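Notebook, film transfer bench
February 22, 2025

Continued with the Baumgart reels, the 16 mm interview rushes for the resistance documentary. Reel 3 is through the cleaner and wound tails out. Reel 4 has vinegar smell at the core but lies flat enough to scan. Shrinkage on 4 measured at three points with the gauge, all inside what the gate will take. Roswitha Görtz wants 4 and 5 scanned before the rest, so the order in the June plan is out of date.

Splices on 4 are the old tape kind and have crept. Adhesive has bled on to the neighbouring turns for a foot or two either side. Remade 23 of them. Two frames lost at one join, already torn through both perforations before I got to it - logged on the reel sheet. Kept the offcuts in the envelope with the can label.

Scanned 4 at half speed. Head end is stable. Slight weave from the second splice onwards, which stabilisation in Kistovero removes if the crop is left loose. Do not crop tight at capture. Chaimae did that on reel 2 and we had to run it again.
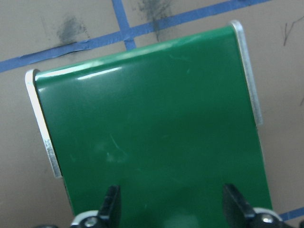 p. 90

Sound. The separate magnetic track for 4 runs long against picture by just over 100 frames at the end of the roll. Drift is even, so it is a speed error and can be corrected in one pass. Checked against the clapper at the head and a door closing near the tail. Hum is on the original and stays on the archive file. Mitiku can filter it on the viewing copy only.

Subtitles: Abilio has sent the first draft for reels 1 and 2. Timing is good. He has translated the word for the resistance circle three different ways and Adanech wants one. I have no view, but it must be settled before the text is burned in. The old Westulico print has its own English subtitles, heavily shortened, and we are not reusing them.

Storage: the 4 scan comes to 700 GB with the overscan kept. Copied to both drives, checksums match on the first, second still running when I left the bench.

To do
Reel 5, inspect and gauge before cleaning.
Ask Raltwood for more two-inch cores - the last lot were the wrong bore.
Reel 1, rescan the leader with the handwriting on it, exposure too high.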